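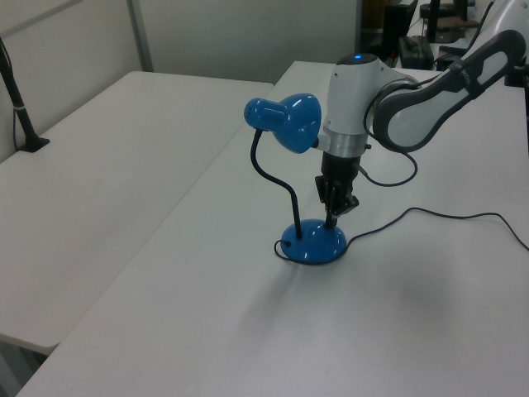 Posted by ridgeline_pat in Fire Weather and Preparedness, 12 replies

Prescribed burn above Keskinen is a go for October!

So excited about this one. The burn plan for the Ustel drainage finally got signed off — 700 acres in two units, the lower one first if the humidity cooperates. I've walked that slope for years and the dead brush is up to my chest in places. Smoke map is on the county page. Anyone else up that way?

cedarhollow
Yes, east side! Great news for the creek, but I wish they'd do the upper unit first. Wind comes down that canyon every evening and the lower unit sits right behind our road.

ridgeline_pat
The lower unit has the old dozer line on two sides though, so it's the easier one to hold. And once it's black you've got a buffer for the upper one!

mulebarn9
Not sold. We had 500 acres planned on the Provisbridge side and it smoked us out for 9 days. My horses were coughing the whole time. Goats and hand crews would do the same job.

cedarhollow
Goats are wonderful (we rent a herd every spring, love them) but they won't touch the downed timber, and that's what carried the last fire over the ridge.

mulebarn9
So haul the timber out. There's a road.

ridgeline_pat
There's a road to the first gate. Past that it's too steep for a truck, I've tried it on foot with a saw and it's a workout! Fair point on the smoke, though. They're supposed to text people the night before ignition this time. Sign up even if you hate the plan.

tworokus
We're at the Rokus turnoff. Does the text list cover us or is it Keskinen only?

ridgeline_pat
Both, you just have to pick your zone on the form. Rokus is near the bottom of the list.

tworokus
Found it, thanks!! Clearing gutters this weekend too.

mulebarn9
Signed up. Still think they should ask the goats.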